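Step 3: Getting the arm to the juice glass

Okay, so our club sim is loaded and you've picked the kitchen map. Before you touch any code, drag the joint sliders for a bit and get a feel for the reach. I skipped this my first February and regretted it!

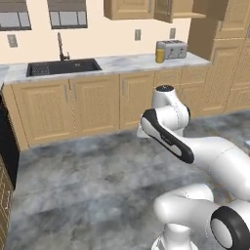 Next, open the Clado panel and set your target to the glass by the toaster. Keep the speed at 2 until Hsin-yi Cheng (our team lead) has checked your path. My first good run took 457 tries, so be patient, and save after each one.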